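Gallery: grasping soft and odd-shaped objects in simulated rooms

Posted July 12, 2022 by Noreen Ní Chonaill

These are renders from the Jilska runs, where we compare two ways of choosing a grasp for a single arm in a furnished room. The method page has the equations. This page is for people who asked what the rooms look like and what came out of the runs.

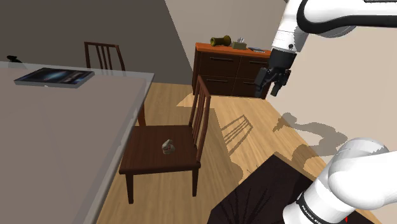
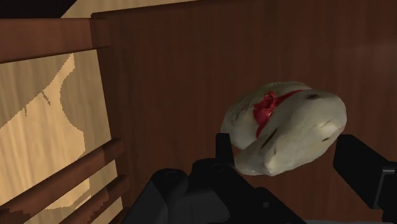

Room view and gripper view, same setup.

Where the rooms come from
Every room is built by Valiven, our layout script. It picks furniture from a small library, places it on the floor, and then drops objects on any surface that can hold them. Chair seats count as surfaces. We went back and forth on that, because a chair is harder to reach over than a table, but people do leave things on chairs and we wanted the method to deal with it. The script throws out a room if two pieces of furniture overlap or if the arm base ends up inside something. It does not throw out a room for being awkward.

The light changes from room to room as well. Sun angle and brightness are drawn at random, and shadows are left on. In an early version we had turned them off to save render time, and a policy trained that way did worse as soon as shadows came back, including the arm's own shadow.

The two methods
The baseline, which we call Heffernan after the office it was written in, takes one look from the room view, picks a grasp point, and goes there. It does not look again until the fingers have closed.

The second method, Ekow, starts the same way but adds the gripper view for the last part of the approach. It is allowed to change the wrist angle and the finger opening on the way in. It is not allowed to change which object it is going for. Everything else is shared between the two: same arm model, same rooms, same time limit.

How we ran it
Training used 2000 rooms. Testing used 306 rooms that neither method had seen, with one target object in each. A trial counts as a success if the object is lifted clear of its surface and is still held when the timer ends. Touching the furniture is allowed. Knocking over furniture ends the trial as a failure.

Results
Ekow succeeded in 70 percent of the test rooms. Heffernan was lower in every object group, and the gap was widest for lumpy, uneven shapes. For plain boxes the two methods were close enough that we would not claim a difference. The full table, with the breakdown by object group, is on the method page.

Most of Ekow's failures were one of two kinds. In the first, the arm stopped short because a chair back was in the way, and it ran out the clock trying small wrist changes that could not help. In the second, the fingers closed on one end of a long object and it turned in the grip and dropped. We think the first kind needs a better path planner and has little to do with the grasp itself. The second kind we are still working on.

Limits
All objects in the simulator are rigid, even the ones that look like food. A bread roll that keeps its shape when squeezed is easier to hold than a real one, and the numbers should be read with that in mind. Textures are kept at low resolution for speed, so edges in the gripper view can look jagged. We tested sharper textures on a small set of rooms and saw no change worth reporting.

Nothing on this page has been run on a physical arm. Lab time is booked for September, and those results will get a separate page.

Files
The room layouts, object list and trial logs are linked from the method page. Each log gives the room seed, so any trial can be rebuilt and rendered again. Please use version 2 of the object list. The first one had the wrong mass for several of the smaller items.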